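Equipment plans for the next budget round

By Maarja Jankauskaitė

In July we must hand in the equipment list for the next budget round, and several of you asked me what is on it and what is not. I write it down here so that we don't need to repeat the same talk in the kitchen every week. The numbers are not final, but the order of the items is more or less agreed between me and Normunds Grīnberga, who keeps the bench schedule.

The first item is hand-held grippers. At present we have 16 of them and we use them in pairs, one for each hand. On paper this gives eight people working at the same time. In practice it is fewer, as one or two pairs are usually waiting for a new pad or for a linkage that has become loose. Normunds would like to buy complete spare pairs. I would like to buy parts. We compared the two offers, from Tukex and from Fledis, and the difference is mostly in how they sell the jaws. Tukex sells the jaw together with the pad and the linkage as one piece. Fledis sells the pads alone in bags of 60, and the screws separately. For a team that wears out pads much faster than anything else, the second way is better, and I have put two bags on the list.

The second item is cables. It sounds like a small thing, but please look at how we work. When a person sorts small objects on a soft surface, the cable lies on the same surface, and it pulls the cloth or touches the objects. We have asked Kairys for a quote on thinner and softer cables with a clip for the forearm. They want to see our connectors first, so Normunds will bring them a set on Friday.
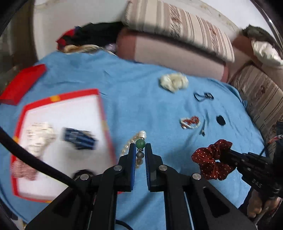
The third item is the objects themselves, and on this one I expect the most questions from the finance side. Last year we had no budget line for hair ties, bracelets, scrunchies and beads. People brought them from home or bought them on the way to work and then forgot to ask for the money back. I don't think it is fair. The accessories tasks will continue until the end of the year, and they need many small things with different stiffness: elastic, beaded, folded, knotted. I propose a fixed sum of 80 euros per month, kept in one place, with one person signing for it. Please keep your receipts also for the cheap things.

Then there is the question of the arms. In the spring we said that we will buy a pair of table-mounted arms this year, and Povbridge has sent an offer with a delivery time which looks good. I have moved it to the next round anyway. The reason is that an arm needs a fixed table, a person who looks after it and a place where it can stay for months, and we don't have any of these until the rooms are changed. Most of our tasks are now done by hand in ordinary rooms, over a sofa or a bed, and for this the hand-held tools are enough. Normunds does not fully agree with me - he thinks that we should order now and store the boxes - and he is welcome to write his opinion in the next issue.

Storage is the last thing with a price. We record more than we planned, and the disks are filling up. I have asked for one additional unit, and also for 224 hours of a part-time person who checks the recordings before they are copied. I count this as equipment even if finance does not, for the simple reason that without checking we only find a bad session many days later, when the objects are already packed away.

What I need from you: if you use the grippers, write me which part you changed last and how long it lasted before that. One line is enough. If you have a wish that is not on the list (better lamps were mentioned twice, and a chair that does not roll), send it with a link and a price. A wish without a price I can't put in the table.

I will close the list on Friday at 16:00. After this time I can still change quantities, but I can't add new lines. The full table with both offers is in the shared folder, under purchasing, and the comments are open.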